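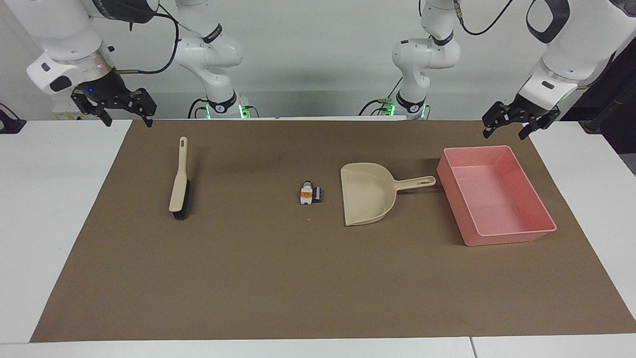

The **Girnthorpe sweep test** is a bench task used to compare grippers and controllers on two-armed robots. It was drawn up at a small automation workshop in Girnthorpe by Noeline Ormsby and Kam-wah Kong, and has since been copied, with changes, by other workshops. The robot has to pick up a brush, sweep a small object into a dustpan held by the other arm, and tip the object into a tray. In the usual layout the brush lies on a brown mat with its handle towards the arms and its bristles towards the front, and the open side of the dustpan faces it, with the small object between the two. The test is often described as a measure of gripper quality. How far it deserves that description is disputed, and most of the published comparisons do not support strong claims.

## Origin

Ormsby and Kong wanted a task that a buyer could understand without reading a data sheet. Their workshop had been sent competing sets of gripper fingers, each said by its maker to be the better choice for household objects, and the makers' own trials could not be compared with one another. One used foam blocks and another used bottles. Sweeping was picked partly for convenience, as a brush and dustpan could be bought in any hardware shop.

The first written version of the rules was a single page. It did not say how hard the gripper should close, how fast the arms could move or what should happen if the brush turned in the fingers. These gaps were filled in later by custom, and custom differs from one workshop to the next.

## Procedure

Two arms are fixed along the back of a table, each with a parallel gripper. The mat is laid in front of them and the brush, object, dustpan and tray are set out along it in that order. A run begins with both grippers open and clear of the objects.

One arm takes the brush by the handle. The other takes the dustpan, lowers the lip of the scoop to the mat and holds it there. The brush is then drawn towards the scoop until the object is inside. Finally the dustpan is lifted and emptied over the tray. A run counts as a success if the object comes to rest in the tray. Touching the tray is allowed. Dropping the brush is allowed under the Girnthorpe rules if the arm picks it up again, though the Urnholm version counts it as a failure.

The size of the small object is left to the tester, provided that it fits in the scoop. This is an odd thing to leave open. A light block with flat sides slides easily and tends to stop when the brush stops. A rounder object can roll past the scoop, and scores fall for reasons that have little to do with the fingers.

## Comparisons

### Massawe fingers

The best-known comparison set the Massawe soft-faced fingers against plain metal ones. Each type was given 15 attempts. The Massawe fingers succeeded in 13 of them, and this figure was soon being quoted in sales material with no mention of how few attempts there had been. The result for the plain fingers was lower, but the two sets of trials were run in separate sessions, and the arms had been recalibrated in between. Şengül Karabulut, who reviewed the notes for a trade newsletter, pointed out that the recalibration alone might account for the gap. She asked for the trials to be repeated with the finger types swapped at random. No repeat has been published.

The notes do show that brush handles were more likely to twist in the plain fingers. It seems reasonable that a softer face would help with a smooth handle. Whether it helps enough to justify the price is a separate matter, and the test has no means of answering it.

### Desside controller

The Desside controller is sold with the claim that it lets one arm give way slightly when the other pushes against it, which ought to suit a task where a brush meets a dustpan. In December a longer trial was carried out at Urnholm by Orathai Saithong, with about 2,000 sweeps logged over the whole period. This is by far the largest body of results for the test. It found a small gain in the sweeping stage and none in the tipping stage.

Saithong's report is also the only one to list every failure by cause. Many were caused by the scoop being held a little above the mat, so that the object was pushed against the lip or under it. Such a fault lies in where the arm believes the mat to be. A better gripper would not mend it, and neither would the controller under trial.

## Criticism

The main objection is that the test mixes several things and gives one score. Camera placement, arm calibration, gripping force, finger shape and the skill of whoever set up the motions all feed into it. A poor score does not say which of them was at fault, and a good one may simply show that the setup was tuned for that particular brush.

A second objection concerns the mat. On a smooth sheet, small objects slide freely. Brodie Ormsby, who maintained the bench at Girnthorpe, tried a ribbed rubber mat and found that motions which had worked well on the old surface had to be rewritten. He argued that the rules should name the material. They still give only its size.

The start positions have been questioned as well. With the dustpan handle lying close to the tray, the second gripper has little room to come in from the end and must usually approach from above. Wide grippers are at a disadvantage here. Supporters of the test reply that real kitchens are crowded too, but a real kitchen is not laid out the same way every time, and the test is.

## Later versions

Version 2 of the rules, dated 20 February 2022, requires testers to state the number of attempts and to report the picking, sweeping and tipping stages separately. It also asks for a video of every failed run. Few of the results issued under it include the videos. Kong has suggested that scores without them should be left out of any comparison table, a proposal that has been discussed but not adopted.

The choice of object remains open under the new version.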